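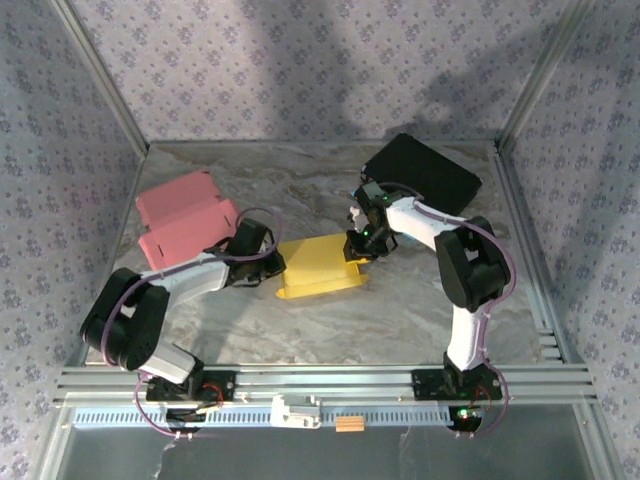

Two Years of the Belonging Circle at Gekville

November 22, 2022

I have been wanting to write this one since August, and now that grades are mostly in I finally can! The Belonging Circle at Gekville College turned two this fall, and I'm still a bit giddy about it.

If you're new to this blog: I teach intro writing, and a while back I signed up to help start a discussion group for students who are the first in their families to go to college. We had 13 people at the first meeting, in a room in Perby Hall with a heater that clanked the whole time. People stayed an hour past the end. I went home and couldn't sleep, I was so happy.

What I love most is how the talk wanders. One week we were supposed to cover office hours (what they are, how to walk in, what on earth to say) and ended up on names, and how it feels when a professor skips yours on the roll instead of trying it. So many hands went up! I changed how I do my own first day after that. Everyone says their name out loud to me before I ever read it off a list.

The other big thing this year was the Pascu Fund. It gave us $600, and we let the students decide how to spend it. They argued for two meetings, and it was a great argument. Most of it went to bus passes and a shelf of textbooks to borrow, and the rest went to food, which I fully support. The dumplings from Sturia, the little place across from the library, were gone before I got my coat off.

Not everything is where I want it. We still meet at 5, and that leaves out anyone with an evening job or a kid to pick up. Perby Hall has a ramp at the back, but the sign for it is tiny and you have to know to look. I've asked for a bigger one and I'll keep asking.

Next term we're trying a noon meeting too, and 17 students have already put their names down for it. If you're on campus and you're curious, come by. Bring your lunch, and bring a friend if walking in alone feels like a lot (it did for me, and I was running the thing).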